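January 19, 2018

I have been meaning to write up the shop corner for a while, mostly so that I remember how we did it when it has to be moved again. It is a small pretend greengrocer's with some shelving behind it, set up in the room at Wasgate. People come to practise their shopping there, some after an illness and some who have just moved into a place of their own and have never done a weekly shop.

The stand is the main piece. It is light wood with slats along the front, and thin boards divide it into compartments. We bought it from Ouali, who fit out farm shops, and it came flat in two parcels. The instructions were poor. I had the dividers in the wrong way round the first time and had to take the whole front off again, which cost me an afternoon.

The dry goods and bottles are kept apart from the vegetables. I tried them all together to begin with and it was a mess, as people were reaching over the tomatoes to get at a packet. Boxes and packets now have their own place by the cupboard, with the bottles alongside. I would still like to sort the boxes by size. At the moment they go back wherever there is a gap.

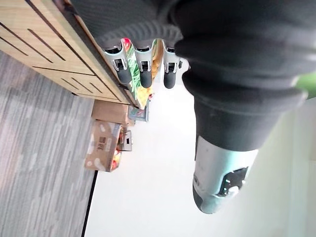 One reader, Evska, wrote in after my last post to say that she would mix the sizes on purpose, as her own corner shop has never had a tidy shelf in its life and finding the right box is half the job. She also thought I should leave a few things in the wrong place. I can see the sense in that for people who have been coming for a while. For a first visit I would sooner keep it simple, so I have left the shelves as they were and may try her way in July when the next group starts.

The vegetables took the most thought. Real ones were never going to last, and I priced up a weekly delivery before giving up on the idea. The artificial ones came from Flameck, and the whole order was £710, which made me wince. They have held up well though. The carrots have their leafy tops on, and so far only a couple have come loose. A dab of glue sorted them out.

I put the long things on the left, so that is the bitter melons and the cucumbers, then more cucumbers with the carrots in front of them. The sweet potatoes are at the back of the next one with the tomatoes at the front. I had them the other way about at first but the tomatoes rolled down behind and got lost. Green beans come after that, and the small yellow potatoes are at the far end.

Having the carrots at the front works well. They are easy to see and the colour stands out against the cucumbers, so they tend to be the first thing on anyone's list.

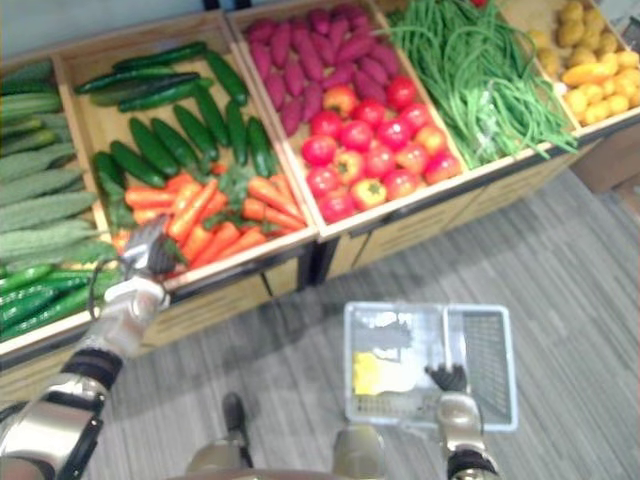
The lists themselves are on card. I started with paper and they were in shreds within a fortnight. There are 32 of them now, from very short ones with only carrots and tomatoes up to a full week's shop with packets and bottles as well. The longer ones are written in no sensible order, so you have to go back and forth a bit, the same as you would with a list stuck on the fridge at home.

For baskets we use white plastic ones with a handle. I looked at wire ones but they were heavier and they catch on sleeves. The plastic ones cost 58 pence each second hand and wipe clean. They are a bit shallow for a long list, and if you put the potatoes in last they sit on top of everything else. I did think about a trolley, but the floor is carpet and I doubt the wheels would like it.

Putting everything back takes longer than the shopping does. The tomatoes are the worst, as they only look right in rows and there are a lot of them. The carrots I just heap up. 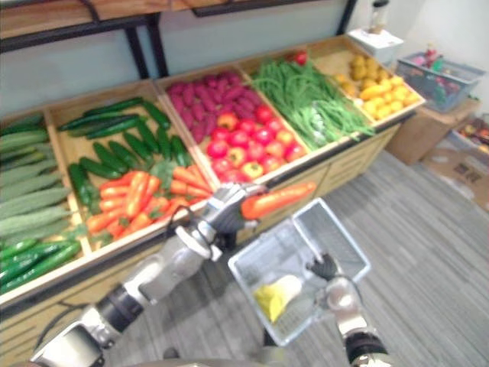 Storage is the part I have not solved. The spare goods live in baskets and cardboard boxes to the side, and the flattened boxes lean there too until someone takes them out. I keep them longer than I should in case they come in useful. A cupboard with doors would be better, and there is one going at Wasgate if I can get it down the stairs. I measured it last week and it is almost 2 metres tall, so it would have to go on its side round the bend.

Still to do: price labels for the front of the stand, a proper set of scales, and some onions. I forgot to order onions. They are on the next Flameck order along with a few spare carrots.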